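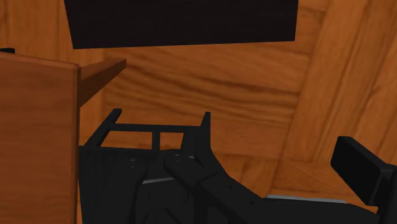
Wood floor, warm orange-brown.

WANTED: hand cream and nail oil testers, Utville and by mail

Posted 6 Jan 2021

Quick one, we need people fast. Dalen is a small skin care maker, we do hand creams, cuticle oils and one lip balm that sells better than all the rest put together. New winter hand cream is almost ready and we want it on real hands before it goes in the shops in March.

Looking for 32 testers. 17 places are for people who can get to our Utville workroom, the rest by mail.

What you'd be doing
Two creams, plain white tubes, marked with a letter. Cream one for 2 weeks, then the other. Morning and night, plus after washing up if you remember. Short diary every evening - five lines is plenty. How it felt going on, how long before you could pick up your phone without smearing it, smell, any stinging, anything else. Bad spelling fine, see this ad.

You will also get a nail oil. No diary for that one, just a few questions at the end.

Who we want
- 18 or over
- dry, rough or cracked-looking hands, or hands that get washed a lot. Nurses, cooks, hairdressers, gardeners, parents of babies, potters, all very welcome
- any skin tone, any age, men too please, we never get enough men
- willing to stop using your own hand cream for the whole test. This is the one people cheat on
- OK with a light scent. One of the two has orange peel oil and a bit of cedar. The other has no scent added

Who we can't take this time
- nut allergy (there is sweet almond oil in both creams and the nail oil)
- allergy to lanolin or beeswax
- open sores, or eczema you are being treated for right now. Sorry, we know you are the ones who most want a good cream. There may be a gentler one later in the year, say so in your email and we will keep your name
- pregnant or nursing
- gel or acrylic nails are OK for the creams but you'd have to skip the oil
- anyone working for another cosmetics firm

Utville group
Two visits, start and end, half an hour each. We look at your hands, take a moisture reading on the back of each one (doesn't hurt, little probe, done in seconds) and take close up photos of hands only. Please come with no cream on and no polish. Take off rings if they come off. Masks on the whole time, one tester in the room at a time, so please be on time as we can't have people waiting inside. The door is on the Ballari Street side, not the shop side. Ring and wait, it's a long stairs.

Mail group
Box comes to you, with a paper diary and a return envelope. You take your own photos, daylight near a window, backs of hands and then palms. No filters!! Someone sent us filtered hands last time and we couldn't use any of it. US addresses only, no PO boxes.

What you get
Utville group $60, mail group $40, paid when the diary is in and the last questions are answered. Everyone keeps whatever is left in the tubes and gets a full size of the finished cream once it's out, plus a lip balm. We don't pay for half a diary, except if you stopped becuase your skin reacted. In that case stop right away, tell us, and you get the full amount.

This is not a paid review thing. Please don't post the tubes or talk about the formula online before it launches. After that say whatever you like, good or bad. You don't need followers. One applicant last year wrote in to say she had 4,000 of them and was that enough - lovely, but it makes no difference to us.

How to apply
Email the Dalen test desk, use the contact link at the foot of this page. Put HANDS in the subject line. Tell us:
- your name and age
- town, and whether you want Utville or mail
- what your hands are like, and what they do all day
- what you use on them now
- allergies, all of them, even the ones you think don't matter

No photos yet. We'll ask if we need them.

Places go as suitable people write in, so sooner is better. You will hear back either way, might take us a week. If you took part in the Dirkberg foot balm test you can apply again, just mention it so we can pull up your old form and save you the typing.

Couples or housemates can both apply but you'll get different tubes, so please dont share.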